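Hand-Held Gripper for Collecting Manipulation Data: Build and Test Report

Larkville Shared Workshop, October 2018
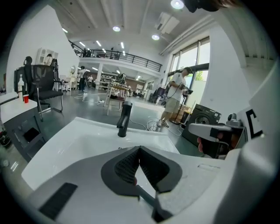 1. Introduction

The project was to build a pair of hand-held grippers that a person can carry through a household task, with a camera on each tool recording the position of the fingers and whatever lies beyond them. The recordings are meant to be used later for training a fixed arm. The build was carried out in a shared workshop, where a sink, a washing machine and open floor are all within a few steps of each other. This suited the test plan, which called for tasks at a basin and tasks at a front-loading door.

The two tools share one design, referred to below by its working title, Clundano. This report covers the shell, the finger pads, the cabling and the first set of trials. Training is outside its scope.

2. Requirements

The requirements were fixed in May and changed once, when the weight limit was relaxed to allow a stiffer shell.

- The tool must be usable in one hand, left or right.
- The finger pads must stay in the camera's view at every opening.
- The pads must be replaceable without opening the shell.
- A recording must be usable without any markers placed in the room.
- A flat battery or full card must not lose the recording in progress.

3. Shell

The shell is white plastic, with a curved outer surface that runs round the hand. It was printed in two halves and joined with screws. The first version split along the layer lines beside the trigger after a short drop test. Wall thickness was raised by 2 mm in that region and the inner corner was given a larger radius. No further splits occurred.

A black ribbed grille is set into the shell to the lower left of the pads, when seen from the camera. Air is drawn through it to the processor board. A small rectangular recess on the right side was intended for a status display. The display was dropped from the design after its cable proved too short, but the recess was kept so that the shell would not have to be drawn again.

Glare was a concern, as the shell occupies a large part of the lower view and the workshop has a row of tall windows along one wall. A matt coating was tried on a spare half. It marked easily and was removed.

4. Finger pads

The pads form a V and meet at a narrow gap. Each consists of a dark grey housing with a black textured lining, which has a mesh-like surface. The lining can be peeled off and renewed.

Three linings were compared before this one was chosen. Smooth rubber held dry objects well but slid on wet glazed surfaces. Foam held both but tore at the edges. The textured lining was slightly worse than foam on light objects and outlasted it by a wide margin. The adhesive is the weak point: it softens in warm water, and one lining lifted at the tip during the second series of trials.

Pad alignment is set by a single screw. Turning it too far leaves the tips touching while the base stays open, and small items such as coins are then lost from the grip. The correct setting was found by closing the pads on a strip of paper and pulling it out at several heights. This check should be repeated whenever a lining is changed.

5. Electronics and cabling

Finger opening is read by a magnetic encoder on the trigger shaft. The signal is sampled by the board and stored with the camera's time stamp. An early fault placed the encoder values 8 frames behind the picture. The cause was a buffer in the camera driver, and a fixed offset was added when reading the files back. The offset is not a proper solution and would need to be measured again with a different camera.

Cables were the main practical difficulty during development. Supply and data leads cross the floor, and they have to be moved each time the working position changes. A lead caught under a stool leg pulled out a connector and ended one session early. Strain relief was added at the handle – a printed clamp with two screws – and the connector has held since.

6. Trials

Twelve short tasks were written, each with a defined start and end. They included turning a tap lever, moving a cup from a worktop to the basin rim, pressing a soap pump and opening the washing machine door. Both tools were used in the tasks that needed two hands.

In total 1689 recordings were kept. Recordings were rejected if the encoder file was missing, if the pads were hidden for most of the task, or if the operator had stopped and started again.

The tap lever was the easiest task. The faucet is slim and matt black and stands out clearly behind the glossy white basin, so contact could be seen without difficulty on playback. The basin itself was harder. Large areas of plain white gave the position tracking little to hold on to, and the estimate drifted when the tool was pointed straight down into the bowl. Keeping part of the room in view removed most of the drift, and the operator notes were changed to say so.

Movement elsewhere in the workshop had less effect than expected. Other members were often at the benches during recording, and the tracking treated them correctly as not belonging to the fixed background in nearly every case.

7. Remaining faults

The trigger spring is too strong for long sessions. Operators reported a tired forefinger after one set of tasks, and grip speed fell towards the end. A softer spring from Joly was ordered but arrived after the trials had closed.

The shell is wide at the front. When both tools are brought together over a small object, the shells touch before the pads do. A narrower front would require the board to be moved back into the handle, where there is at present no air path.

The tracking software, a modified copy of the Meseck package, must be restarted if the camera is covered for more than a few seconds. The operator receives no warning of this. A short tone from the board would be enough and needs only a change to the firmware.

8. Further work

The softer spring will be fitted first and the two-handed tasks repeated with it. The linings will then be bonded with a different adhesive and left in warm water for 12 hours before being refitted. Drawings for the narrower shell have been started and are stored with the project files, together with the pad alignment procedure and the operator notes.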